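Purnent 3.2 labelling and replay suite: bench review
Posted 10/29/18

Purnent is a desktop package for people who train grasping policies from wrist-view recordings. It ingests video and jaw-width logs, aligns them, proposes grasp labels and exports training-ready episodes. We have run it since April against our own scripts, with Darklow as the second opinion on segmentation. The licence covers two seats and one GPU.

The test set was 352 episodes of tabletop and bedding work, fisheye lens, parallel jaws with blue pads. Bedding is the harder half. Printed cloth gives a feature tracker too many near-identical corners, and folds move when anything is lifted off them.

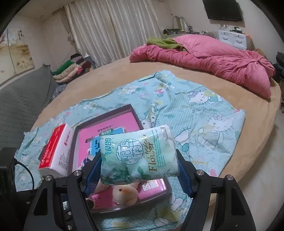 Perception

Purnent's contact detector combines jaw width with a mask of the region between the fingertips. On episodes like the tissue pack over the Hello Kitty cloth, the mask has to separate a crinkled, glossy wrapper from a pink tray directly under it. Version 3 manages this with its default weights. Darklow merged wrapper and tray until we lowered its boundary threshold, after which it began splitting the pack at the highlights.

The object proposals are less impressive. Printed kitty faces on the cloth are regularly offered as graspable items, and each one must be dismissed by hand. There is a texture-suppression slider, but it works on the whole episode and cannot be keyed to a time range. Set high enough to remove the prints, it also drops flat packets.

Sideways text did not trouble the tracker. We do not use the OCR module and have not assessed it.

Alignment and replay

Clock alignment is the reason to buy. Purnent estimates the offset between video and jaw log from jaw motion alone and reports a residual per episode. Only 3 episodes needed manual correction, all with very little jaw travel. Our old script, a cross-correlation adapted from the Papadakis toolkit, failed on far more of them and did so silently.

Replay draws the planned approach over the recorded view. Pre-grasp views are where this earns its keep: you can scrub to an open-jaw moment, move the target pose and see whether the planner still finds a path that clears neighbouring boxes. 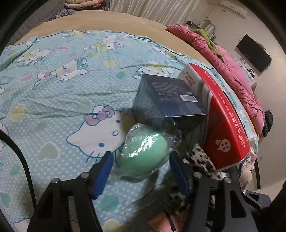
Jaws open, green item in clear plastic between the pads, navy box directly behind.

Clear plastic remains a weak point. The pose estimate tends to lock on to reflections on the bag, and the overlay drifts as the view moves. Pinning the pose to a manually drawn outline fixes the drift – at the cost of a few clicks per episode. The navy box, in shiny cellophane, behaved better, presumably on account of its straight edges.

Tooling

Export to the Ustberg episode format is clean and preserves the residuals. The command-line client covers import, alignment and export but not relabelling, so a full batch run still stops for the GUI. Memory use climbs with session length; we restart between batches. Documentation is adequate for the interface and thin on the config keys, several of which we found only by reading the default file.

Price is $492 per seat, with a year of updates.

Recommended for alignment and replay. For segmentation on patterned cloth, keep whatever you have now and import the masks.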